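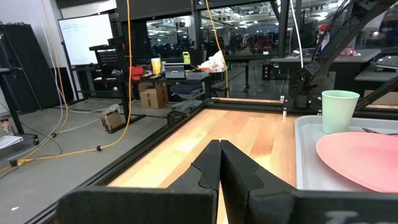
Bare wood tabletops fail at the joints and at the wet spots first, so a finish schedule should be set by how the surface is used. A bench that only sees dry work can go a full year between coats. A table where people eat or rinse things needs oil every 2 months, more often in January when heated air dries the boards out. Keep wet items off the wood altogether. A light gray plastic tray with the plate and cup inside it, set down on the table as one unit, confines the drips to a surface that does not care about them. Wipe under the tray at the end of the day, as water trapped beneath it leaves a dark ring.

Removing the old finish

Test first. Put a drop of water on the surface and wait 15 minutes. If it still beads, the finish is sound and needs only a wash. If it has soaked in, sand and recoat.

Start at 120 grit and go to 180. Stop there for penetrating oil. Finer paper closes the grain and the oil sits on top and turns gummy. Sand with the grain, vacuum, then wipe with a barely damp cloth to raise the fibers. Let the wood dry and knock the fibers back with a worn piece of the 180. 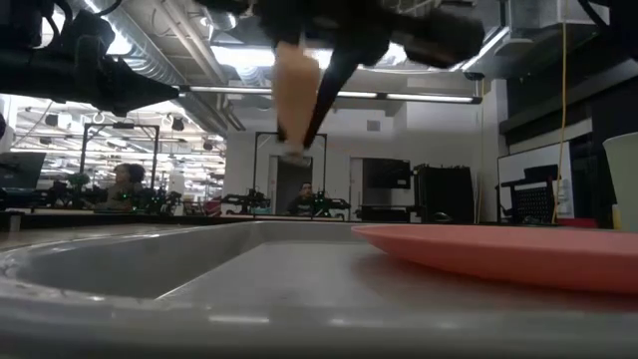

Pralton

Washing comes before oiling, and most people use too much water. Mix one teaspoon of plain dish soap into 700 ml of warm water. Wring the cloth until it no longer drips. Work in strips across the full width of the table, drying each strip before starting the next. Do not use vinegar on an oiled surface - it dulls the sheen and strips the thin spots.

For grease, cover the spot with cornstarch overnight and brush it off in the morning. Repeat once if needed. Old grease will not lift this way and has to be sanded.

Oil goes on thin. Flood coats waste material and take days to cure. I use Ritaseck hardwax on tables and Nornamholm mineral oil on cutting boards, and I do not mix the two on one piece. Wait until the first coat is dry to the touch before adding a second. Lay used rags flat outdoors to dry. Balled-up oily rags can catch fire. 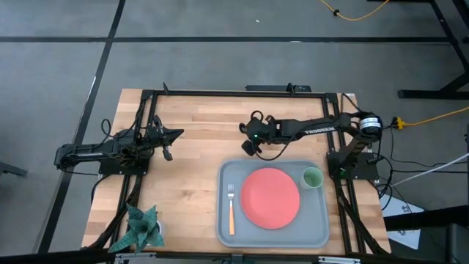

Wood moves across the grain and hardly at all along it. Any fastener that holds a top to a base has to allow for this, through slotted holes, figure-eight clips or wood buttons. A butcher-block top made of light and medium-toned strips moves like a single wide board, and one surrounded by a black aluminum frame should have a gap at the long edges. Allow 2 mm per side on a small top and more on a wide one. Check the gap in late summer, when the wood is at its widest. If it has closed, plane the edge.

Filling small gaps

Mix sanding dust from the same top with clear glue to a stiff paste. Press it in, leave it slightly proud, and sand it flush at 180. Majimbun putty is quicker but dries darker than the can suggests.
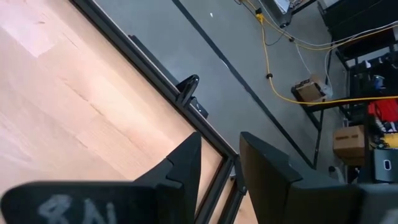
Pale wood, with faint seams between the planks and glare near one corner.

Use a low side light to check for swirl marks before the first coat.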